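Giving up the big desk

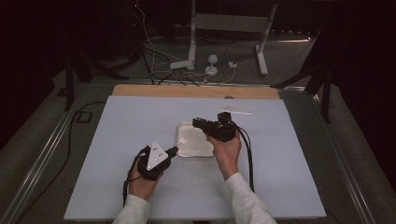
The white top, with the strip of light wood along the far side.

I work from home most of the year and in February I finally got rid of the big desk. It had come with me through 2 flats and it filled the box room so completely that I had to walk in sideways. I sold it to a couple from Urnivberg who took it away in an estate car with the boot tied down.

Before buying anything else I spent a month working at whatever surface was free. The kitchen worktop was too high and the coffee table was hopeless after half an hour. I learned that I use far less space than I thought. A laptop, a notebook, a mug and one elbow is most of it. Everything else on the old desk was post I hadn't opened.

I looked at the Eria first, as the shop in town had one on display. It was nicely made but it wobbled when I leaned on the front edge, and the drawer stuck. The Hevisard was solid, but it cost 563 with delivery and I wasn't going to pay that for something to put a lamp on. In the end I got a plain second-hand table and spent what was left on a better chair.

The chair is a Pawlak, and it has made more difference than any of the desks would have. My back used to go by mid-afternoon. Now I mostly notice it when I've skipped lunch and not got up at all.

The box room still gets cold. It faces north and the radiator is behind the door, so it heats the door. I put the fan heater on for 30 minutes before I start and then turn it off, as the noise gets on my nerves during calls — and I have a lot of calls.

I still need to sort out the paperwork. There were 37 envelopes in the old drawers, most of them from a bank I left years ago. They are in a bag in the hall. I'll do them when the shredder is back from my sister's.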